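Chapter 3
Reading a Wooden Surface

Put your palm flat on the nearest table and look along it towards a window. What a lot there is to see! Lines wander, bunch together and drift apart again, and every one of them is left over from the life of a tree. In this chapter we learn to read those lines, and by the end of it you may find it hard to eat breakfast without studying the table first.

We start with pale woods, where the grain is gentle and easily missed. Anwara Samarakoon, who taught finishing at the Drustwood workshops for 40 years, had her beginners clear a space among the fabric and odds and ends on the bench and simply draw what they saw, long wavy lines, darker streaks and all.

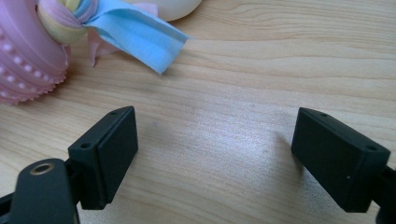 Her pupils grumbled, then got hooked. Try it yourself before you go on to Section 3.2: choose one patch of table, take a soft pencil and give it five minutes. Keep the drawing, as you will need it again when we come to stains and oils in Chapter 5.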